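Ticket 1726
Product: Drorkard front-loading washer, utility room
Site: Vekemby guest house, ground floor
Opened by: Dorota Witkowska
Assigned to: Kibet Mwakyusa, Mollel Appliance Support
Opened: 27th December
Status: Closed, pending one part
Subject: Washer stops before final rinse, display shows E14

Problem as reported

The washer stops partway through the normal cycle and shows E14. The drum is full of water when it stops and the door stays locked. Pressing Start clears the code, the pump runs for a short time, and then the code comes back. If I turn the machine off at the wall, wait, and run Drain Only, it empties and the door opens. The load comes out with detergent still in it.

It does not happen on Quick Wash. It does happen on Normal, Heavy and Bedding. It started the week before I opened this ticket. Nothing was moved or changed in the utility room before that, as far as I know.

Reply from support

Thank you for the details. E14 on this model means the control board did not see the water level drop within the time allowed. That can be the drain filter, the drain hose, the standpipe, the pump, or the pressure hose that tells the board how much water is in the drum. Please do these in order and write down what you find at each step.

1. Drain filter. Open the lower panel, empty the machine through the small hose into a tray, then unscrew the filter.
2. Drain hose. Check for kinks behind the machine and check how far the hose goes into the standpipe.
3. Standpipe. Pour a bucket of water straight into it and watch whether it backs up.
4. Run Drain Only with the hose end in a bucket.

Do not run Bedding again until step 4 is done.

Kibet

Step 1, drain filter

Filter was dirty but not blocked. There was lint, a shirt button and part of a care label. I could turn the impeller behind it with a finger and it moved in jerks, the way the manual says it should. Cleaned the filter and the housing, put it back, no leak at the cap.

Ran Normal, empty drum. Stopped before the final rinse. E14.

Step 2, drain hose

No kinks. The hose was pushed down a long way into the standpipe, well past the clip, and the gap around it had been taped. I think this was done in April when the flooring was replaced and the machine was pulled out. Took the tape off and pulled the hose back up to the clip.

Ran Normal, empty drum. It finished. Ran Normal with towels. It stopped before the final rinse. E14.

Step 3, standpipe

Poured one bucket, no problem. Poured a second straight after it and the water rose almost to the top of the pipe before it went down. It did not overflow. The kitchen sink shares this drain and gurgled while the water was going down.

Step 4, Drain Only into a bucket

The pump was strong and steady. I had to stop it twice to empty the bucket. No code.

Reply from support

That is useful. The pump and filter look fine. The taped hose was probably siphoning, and that can confuse the level reading, so leave the tape off. The slow standpipe is a separate issue and needs to be cleared either way. Quick Wash uses less water and that may be why it gets through.

Please have the shared drain cleared before we look at anything inside the machine. After that, open the service menu (hold Temp and Spin together while turning the dial to Off) and send me the last drain time. It is shown in seconds. The limit on this board is 225.

Kibet

Drain clearing

Plumber from Bidar came and ran a cable from the kitchen side. Grease and lint at the bend where the two pipes meet. He also said the standpipe has no vent of its own and takes air through the sink line – not ideal, but he has seen it work for years when the line is kept clean. I repeated the bucket test with two buckets and the water did not rise.

Result after drain clearing

Normal with towels: finished, no code.
Heavy with kitchen cloths: finished, no code.
Bedding with one duvet cover and sheets: finished, no code, but there was a long pause before the final rinse.

Service menu showed the last drain time well under the limit for Normal and close to it for Bedding.

Reply from support

The pause on Bedding points to the pressure hose. When it gets soap residue in it, the board sees the level drop late. With the machine unplugged and the top cover off, you will find a thin hose going from the level sensor down to the air chamber. Pull it off at the sensor end and blow gently through it. If there is resistance, or water comes back, it needs cleaning. Look for cracks near the clamp as well. I will order a new one either way, it is a cheap part.

Kibet

Step 5, pressure hose

There was some resistance at first, then it cleared. Small crack in the rubber near the upper clamp. I trimmed the end above the crack and refitted it. The hose is now short but it reaches.

Bedding again, same load: finished, pause much shorter.

Then ran the table linen and the darks that had been waiting, as separate loads on Normal. Both finished and no code came up. Table linen came out without detergent marks, which had been the main complaint from the dining room.
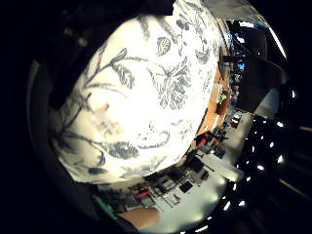
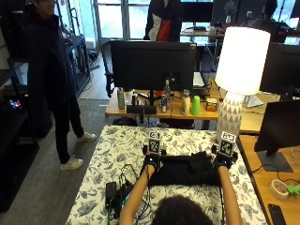
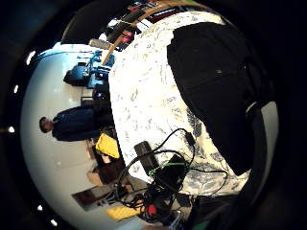

Dorota Witkowska
House Manager, Vekemby

Notes for whoever does the laundry next. The patterned white tablecloths go on Normal with the extra rinse, not on Heavy. Black clothing goes in a load of its own and stays out of anything with table linen. Use the lower line on the detergent cup. We had been filling to the top and Kibet thinks that is where the residue in the pressure hose came from.

Clean the drain filter every 6 weeks and write it on the sheet inside the utility room door. Do not tape the drain hose to the standpipe. If E14 comes back, run Drain Only once, take the load out, and call me before trying another cycle.

Still open: new pressure hose, ordered by Mollel, to be fitted when it arrives. Top cover is on with two screws until then – the others are in the jar on the shelf.

Closing note from support

Closed on my side with the part on order. Please reply to this ticket when the hose is fitted and include the drain time from one Bedding cycle.

Kibet Mwakyusa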